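겨울 끝자락 소식: 실내 공기, 냉난방기, 그리고 5월까지 할 일
2021년 2월 10일
글 바나프셰 나자리

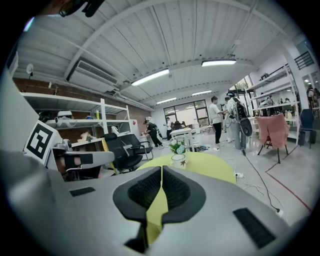
나자리 씨, 지난 호에 필터를 한 달에 한 번 씻으라고 하셨는데 우리 층은 겨울 내내 한 번도 안 열어봤어요, 지금이라도 씻으면 되나요 아니면 그냥 업체를 불러야 하나요. 2층 윤(Yoon) 쪽에서 온 메일. 비슷한 메일이 더 있어서 이번 호는 통째로 이 얘기로 갑니다.

답부터. 씻으세요. 업체는 그다음.

필터는 대부분 앞 덮개만 들면 빠집니다. 전원 끄고, 플러그나 차단기까지 내리고. 미지근한 물, 중성세제 조금. 솔로 박박 문지르면 망이 늘어나니 샤워기로 뒷면에서 앞으로 밀어내듯. 그늘에서 완전히 말리기. 햇볕 금지, 드라이어 금지, 라디에이터 위에 올려놓기도 금지(작년에 누가 올려놨다가 틀이 휘어서 새로 주문했어요. 부품 오는 데 19일 걸렸음). 덜 마른 채로 끼우면 그 냄새 봄까지 갑니다.

씻었는데도 쉰내가 나면 그건 필터 문제가 아니라 안쪽 열교환기나 물받이. 여기서부터는 손대지 마세요. 시중에 파는 스프레이 세정제도 뿌리지 말아 주시고요. 거품이 안에 남으면 다음 청소 때 기사님이 두 배로 고생하고 청구서도 그만큼 길어집니다.

그리고 환기. 춥다고 다들 창문을 안 여는데, 냉난방기는 안의 공기를 돌리는 것이지 바깥 공기를 들여오는 게 아닙니다. 벽걸이형은 거의 다 그래요. 난방 틀어놨으니 환기도 되겠지, 하는 분들이 아직 많은 듯. 안 됩니다. 오전 한 번 오후 한 번, 마주 보는 창 두 개를 같이 여세요. 여섯 줄짜리 안내문을 게시판에 붙여놨는데 누가 위에 택배 안내를 덮어 붙여서 다시 붙였습니다. 덮지 마시길.

짧게 여러 번이 길게 한 번보다 낫습니다. 벽이랑 가구가 식어버리면 다시 데우는 데 한참 걸려요. 창 살짝 열어놓고 하루종일 난방 트는 게 제일 아깝고요.

온도 설정 얘기도 해야 하는데. 파스턴(Paston)동 쪽은 매년 같은 민원. 위는 덥고 발은 시리다. 더운 공기가 천장으로 올라가서 그래요, 설정 온도를 더 올려도 발은 계속 시립니다. 바람 방향을 아래로 꺽고 풍량을 한 단계 올려보세요. 처음엔 시끄러운데 방이 데워지면 다시 줄이면 됩니다. 천장이 높은 방은 선풍기를 약하게, 위를 향해서. 겨울에 웬 선풍기냐고 하시는데 일단 한 번 해보고 말씀 주세요.

습도. 난방하면 건조해집니다. 가습기 쓰시는 분들 물통 매일 비우고 헹구기, 물 보충만 하는 거 안 돼요. 가습기를 냉난방기 바로 밑에 두는 것도 피해 주세요. 흡입구로 습기가 들어가면 필터 먼지가 떡이 됩니다. 창에 물방울이 맺히면 이미 과한 거니까 끄고 닦고. 창틀 고무 쪽 곰팡이가 그래서 생겨요. 클러코드사이드(Clurkodside) 별관 북쪽 방 세 개는 벌써 생겼다고 연락 왔고 다음 주에 가봅니다.

점검 일정. 올해는 비너스(Venus)에서 맡습니다. 작년보다 일찍 시작해서 5월 전에 끝내는 게 목표. 5월 되면 다들 한꺼번에 냉방 틀어보고 한꺼번에 전화하거든요, 그때는 예약이 안 잡혀요. 전체 70대고 순서는 본관, 파스턴동, 별관. 날짜는 층별로 따로 메일 나갑니다. 기사님 오시는 날에는 기계 밑에 있는 책상만 좀 비워 주세요. 모니터 옮기는 거 기사님 일 아닙니다. 사다리 놓을 자리도 필요하고요.

미리 적어주시면 좋은 것:
- 냄새가 켤 때만 나는지 계속 나는지
- 물이 떨어진 적 있는지, 언제
- 소리. 딱딱 소리는 플라스틱이 데워지면서 나는 거라 대개 괜찮고, 드르륵 갈리는 소리면 끄고 바로 연락
- 리모컨이 안 먹는 경우 건전지부터 갈아보고 나서

마지막 거 꼭이요. 지난달 접수 중에 건전지가 꽤 됐습니다;;

난방 중에 갑자기 바람이 멈추고 실외기 쪽에서 김이 나는 건 고장이 아니라 서리 제거 운전입니다. 몇 분 기다리면 다시 나와요. 이때 껐다 켰다 반복하면 더 오래 걸립니다. 실외기 앞에 상자나 자전거 세우는 것도 하지 말아주시고, 눈 오면 앞쪽만이라도 치워주시면 고맙겠습니다. 별관 뒤쪽 실외기는 낙엽이 아직도 껴 있던데 그건 제가 갈 때 치울게요.

예비 필터는 907호 앞 선반에 있습니다. 가져가실 때 모델명 확인하고 장부에 층이랑 이름. 크기가 비슷해 보여도 다르니까 억지로 끼우지 마시고, 안 맞으면 도로 갖다 놓으세요. 포장 뜯은 것도 괜찮습니다.

윤 쪽에서 물어본 것 하나 더 있었는데, 퇴근할 때 난방을 끄느냐 낮춰놓느냐. 밤새 비는 방이면 끄세요. 수도가 지나가는 방은 예외, 낮게 유지. 작년 1월에 배관 언 방이 어딘지는 다들 아실테고.

다음 호는 창문 단열 필름 붙이는 법과 떼는 법. 떼는 법이 더 깁니다. 질문은 이 메일에 그대로 답장 주시면 되고, 층이랑 방 번호 꼭 적어주세요. 안 적으신 분이 지난번에도 있어서 아직 답을 못 드리고 있습니다.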